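Meeting room at Herent gets its long table back

13 Jun 2023

If you've tried to book the big meeting room on the second floor since March, you already know how that went. It was full of boxes from the Estesia move, and I ate a lot of my lunches in the hallway complaining about it. Well, the boxes are gone and the room is open again! I went up this morning to have a look before everyone else got in there.

The long table is the best part - light wood-grain top, white metal legs, and plenty of space to spread your stuff out (people already have, there's a phone and a water bottle on it, plus a little heap of cables). The black office chairs are in there too, and the mesh-backed ones with headrests are the ones I'd grab first.

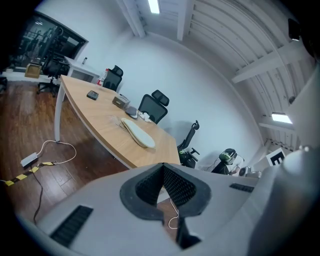 One reader from the Drumidov team wrote in to ask whether the room could please stay a meeting room this time, and whether the booking sheet could go back to slots of 2 hours so the same group doesn't sit in there all day. I passed that along and the answer on the slots is yes, starting now.

The whole job came in at nearly $200, mostly for hauling, so the chairs that wobble will have to wobble a bit longer. To book, call extension 3472 or put your name on the sheet by the door. And please take your cups with you when you leave - the kitchen is running low again.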